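Learning to wait for the bread

January 29, 2019

When I moved to Nollville in June, I promised myself that I would bake my own bread before the winter.
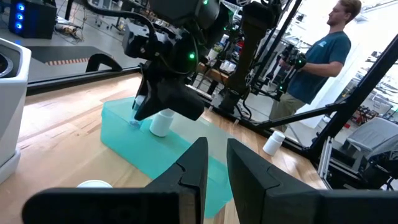
It is winter now and I have baked seven loaves. Two of them were good. The other five my neighbor Sumeya Alemayehu accepted very politely, and I think she made toast from them.

My mistake was always the same one. I did not give the dough enough time. In the recipe of my aunt it is written "until it is ready," and for a beginner this is a cruel sentence. My kitchen is cold in the mornings, so the dough that should grow in two hours needs almost the whole day. I was looking at the clock and not at the dough.

Now I mix it in the evening, 552 grams of flour with a little rye, and I leave it on the shelf over the heater until I wake up. The crust is still too pale for my taste. Ulises Puma wrote to me that I should keep the lid on the pot for longer, but I have tried it and I did not see a difference. Maybe my oven is weak. Next week I will try with more salt and a smaller pot.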